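Zastness Community Help
Student Projects and Competitions > Simulation Division

Letter Sorting Task: permitted use of block orientation in the written report

Posted by Umton Robotics Society
Tue 19 August
Viewed 3,974 times

Our society is entering a student team in the simulation division for the first time. The team consists of 3 students, all of whom completed the introductory course in June, and they are preparing for the Letter Sorting Task. In this task the arm must pick up lettered blocks and place them on the board in the order given by the judges.

The students have a working pick and place routine. It performs well when a block is lined up with the gripper. When a block is turned at an angle, the fingers close on its corners and the block is pushed away. The students would like to know whether the routine may read the rotation of each block directly from the simulator, or whether the angle must be worked out from the overhead view. The rules sheet states only that "position data may be used in the practice rounds." It does not mention rotation.

We would also be grateful for guidance on a second matter. The written report must include one view of the workspace. Is it acceptable to submit a view in which the shadows are switched on? One parent helper has advised the team to remove them, as they make the letters harder to read.

Any assistance would be appreciated. The team must submit its report before the school term begins.

3 replies

Killenis Coding Club

We had the same problem last year. Just turn the wrist before you go down. I do not remember what the rules said about it, but no one stopped us.

Archie Gourlay
Team mentor, Rennie Technical School

The previous reply is correct with regard to the wrist, but teams should be careful about the source of the angle. The following is based on the rules as they were explained to mentors at the June briefing. The organizers should be contacted if a formal ruling is required.

Position data and rotation data are treated as the same kind of information. Both may be read from the simulator during practice rounds. Neither may be read during the scored round, in which the program receives only the overhead view and the state of the arm. A team that relies on simulator values throughout the summer will therefore need to replace that part of its program before the event. Our own team was obliged to do so at short notice and lost most of its testing time.

I would recommend the following order of work.

First, find the top face of the block and ignore the sides. The sides may carry letters of their own, and a program that searches the whole view for letters will report letters that are not part of the word. Our program made this error repeatedly.

Second, take the angle from the edges of the top face. The printed letter should be used only to decide which block is wanted. A square block presents the same grip every quarter turn, so the wrist never needs to turn more than 45 degrees in either direction. Students often send the wrist the long way round, and the arm then reaches its joint limit.

Third, stop above the block and check the alignment again before lowering the gripper. Our students set this height at 34 millimeters. The correct value for another team will depend on its own arm settings.

The view below is the one included in our report. The B sits nearly square to the gripper and needs very little correction, whereas the R is turned by close to the full 45 degrees and was the block we used for most of our tests. The red O on the board also has a letter on its shaded side, and our first program read that side as a separate block.
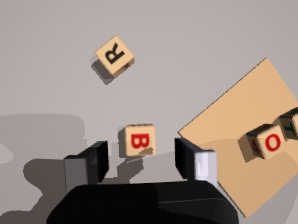 Simulated workspace, overhead view. Source: Rennie Technical School team report, simulation division. Reproduced with the permission of the team.

With regard to the second matter, shadows may be left on. I would advise the team to keep them, for the scored round is run with the standard lighting and the shadows cannot be removed there. A program tuned on a view without shadows may mistake the edge of a shadow for the edge of a block. Where the report is concerned, the judges wish to see the conditions under which the program was tested, and a clear statement of the lighting setting beneath the view is sufficient.

Teams should also note that the gripper itself casts a shadow, which moves with the arm. If the block is located once, before the arm approaches, this causes no difficulty. If the block is located again at close range, as I have suggested above, the program should be tested with the arm in its final position. We allowed 2 attempts at the second reading before the arm withdrew and began again.

Umton Robotics Society

Thank you for these replies. The students have now separated the part of the program that supplies the angle, so that the simulator value can be exchanged for the value taken from the view without altering the remainder. They will keep the shadows on.

We have written to the organizers to request confirmation of the rule concerning rotation data in practice rounds and will add their reply to this page when it is received.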